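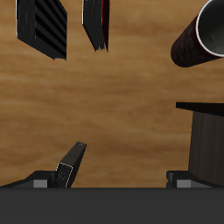

March | Thilini Munshi

A success rate is a small number that carries a heavy load. When a group writes that its method places objects correctly in most of 200 simulated trials, the reader takes the number home and forgets the rest. I want to argue that we should stop publishing this number alone, and I say it as someone who has published it alone two times.

Our own work at Worance is in tabletop tidying. A policy is trained on demonstrations in simulation, it receives images from the wrist and from outside, and it must put each thing where the instruction says. We call the training method Kumex. It is a modest method and I am fond of it. In our last round we ran 500 episodes, and the result looked good enough that my colleagues wanted to begin writing the same afternoon.

I asked for one day to look at the failures first. There were 18 of them in the part of the test set which we consider easy. 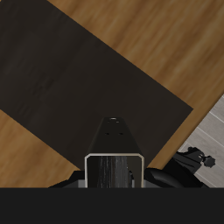 What I found is that the failures were not of one kind, and the table in our draft treated them as if they were. In some, the policy chose the wrong object. In others it chose well and closed the fingers too early. And in 4 of them the arm did nothing useful at all, it only moved above the furniture until the time was finished. These are different illnesses. A reader who wants to use Kumex for her own task must know which one she is going to catch.

The usual answer is that there is no space in a paper. I do not accept this. We find space for a large diagram of the network, which very few people study, and for a comparison with Luvia under conditions that Luvia was never made for. 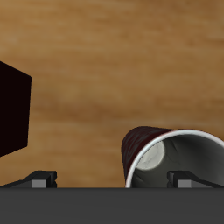 A second answer is more serious. It says that sorting failures by hand is subjective, and that a number is at least honest. I agree that two people will sometimes disagree on whether a grasp was early or badly aimed. When we sorted ours, we disagreed often. But we could write down the disagreement, and the writing taught us more about the policy than the previous month of training.

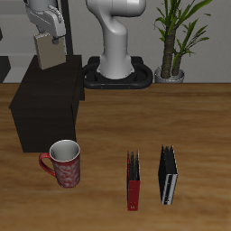

Simulation makes the problem worse in one way, for it is so cheap to run again. If the result is ugly, one changes the seed and has a new result before lunch. Yet the same cheapness could help us. It costs little to place a red binder and a black binder upright on the same table, with a gap between them, and to ask for the red one, then for the black one, then for the mug with the floral pattern. Such pairs of requests tell us if the policy reads the colour in the instruction or only goes to its favourite corner. We added them to our tests under the name Akinola, and the paper will report them in their own table, with the failures sorted by kind and the disputed cases marked. The total success rate will be there too, in smaller letters if the editor permits.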